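We finished redoing the small bathroom in April, so I'm writing up the water side of it while I still have the notes. Long thread, mostly about bills and leaks.

Background: the house is from the 70s, two bathrooms, four people. The water company here is Fullmont and they bill every two months. Our bill had been creeping up for a year and I kept blaming the garden.

I finally read the meter myself at 11 at night, after everyone was in bed, and again at 6 in the morning. No one had run a tap or flushed. The dial had moved anyway.

If you want to try this, turn off the ice maker and the water softener first. I forgot the softener the first night and had to do it all over again.

Next came food coloring in the toilet tanks. Upstairs was fine. In the small bathroom the bowl went blue in under ten minutes. The flapper was warped on one side and you could not see it until you took it out.

New flapper was $11. I bought the wrong size first (2 inch, we needed 3 inch). Measure the drain opening at the bottom of the tank and ignore the size of the old box.

That fixed most of it but the meter still moved a little overnight. Called a plumber, Lenuța Tănase, who had done my sister's kitchen. She found the other one in the wall behind the shower valve. Slow drip, old solder joint.

So the wall had to be opened. Once the wall was open we were into a remodel whether we wanted one or not.

Total for the room came to $2,335. That covers the plumber, drywall, paint and a Prudora shower valve. We did the painting and the caulk ourselves. It does not cover the two weekends. 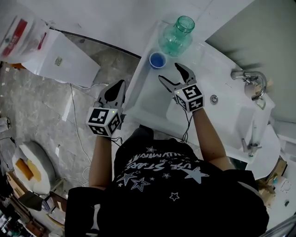 Small bathroom. White vanity, gray marble floor.

A few people asked about the floor. Marble needs a neutral cleaner. No vinegar, no lemon, none of the sprays that say they remove lime. Those etch it and you get dull spots that don't wash off.

On caulk: fill the tub with water before you caulk around it and leave it full until the caulk cures. I skipped that upstairs years ago and it split along the whole back edge.

Shutoff valves. Lenuța replaced both under the sink with quarter-turn ones. The old ones had not been touched in so long that one would not close at all. Go and try yours this week – gently.

Nusrat Patwary asked if I looked at low-flow showerheads. Yes. We have one upstairs and it's fine for me, but my daughter has thick hair and hates it. The downstairs one is a standard head.

Fullmont will sometimes adjust a bill if you can show a leak was repaired. I sent the plumber's invoice and both meter readings. They asked for a form as well, then took three weeks. We got a credit for one billing period.

Still to do: the outside spigot drips when it's cold, and the upstairs fan is loud. Will post when I get to the spigot.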